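Hudwood Salad Plates, Set of 2, Blue and White

I bought these in March to replace a set of Milen stoneware that had chipped down to one usable plate. The Hudwood plates come two to a box, and I ordered two boxes. I have used them every day for most meals except dinner, for which they are a little small unless you don't eat much.

Weight. One plate is 507 grams on my kitchen scale. That is heavier than the Milen plates were, and you notice it when you carry all of them to the sink at once. On the other hand they stay put on the table when you cut something on them. My old ones used to slide on a bare tabletop.

Glaze. Smooth on top and on the rim. The foot underneath is left unglazed and was rough enough on one plate to scratch a shelf. I rubbed it down with fine sandpaper for a minute and it has been fine since. The other three did not need it. Knife marks show up as thin gray lines on the white parts. Most of them come off with baking soda and a wet sponge. The blue hides them.

Pattern. Hudwood sells a plain white, a blue rim and a speckled gray. I went with blue on white and I like it with wood and with plain linens. It fights with patterned tablecloths. If your everyday cloth has flowers on it, get the plain one.

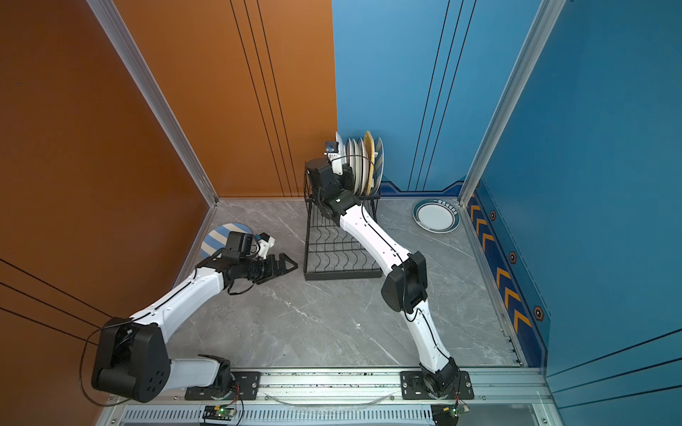
Blue and white diagonal stripes on a round plate.

Dishwasher. They have been through ours on the normal cycle since the first week. The color has not faded that I can see. They are a bit thick for the bottom rack, where the prongs are close together, so I put them in every other slot. If you have a small machine this will cost you some space.

Microwave. Safe according to the box. The rim gets hot after two minutes and you will want a towel. The Flono plates I used at my last apartment stayed cooler, but they also stained with tomato sauce, and these have not.

Stacking. Four plates make a short, steady stack. The foot sits inside the plate below without rattling.

Packing. Both boxes arrived with cardboard dividers and no breakage. There was a lot of paper tape on them and it left glue on one rim, which came off with cooking oil.

Price. I paid $34 a box. Wan has a similar set for less, and I looked at it in the store, but the edges were thin and two of the plates on display already had chips.

I would buy them again. I would like to see a matching bowl, and a dinner size. Hudwood's site lists both as out of stock and has done so for as long as I have been checking.

Four stars. One off for the rough foot.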